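Sisteck: Kitchen Robots Are Not Ready to Clear Your Table

17 March 2018 - Sisteck today released its review of home robot claims, and it is not buying them yet. 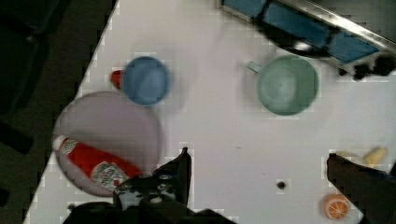

A short demo proves little. Trukon and Bucur both promise help with dishes - neither has shown us a full evening's cleanup.
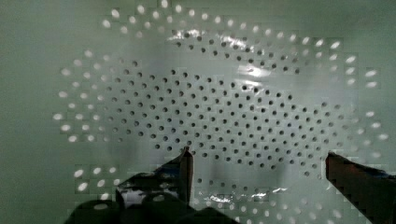
When will a robot do the dishes? Not soon, in our view.

Sisteck wants 400 unassisted runs before it calls a chore done.
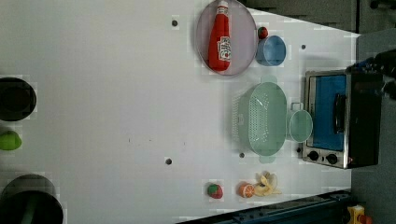 Sisteck Home Products Review Team

The full review is free on request. A follow-up is due in September.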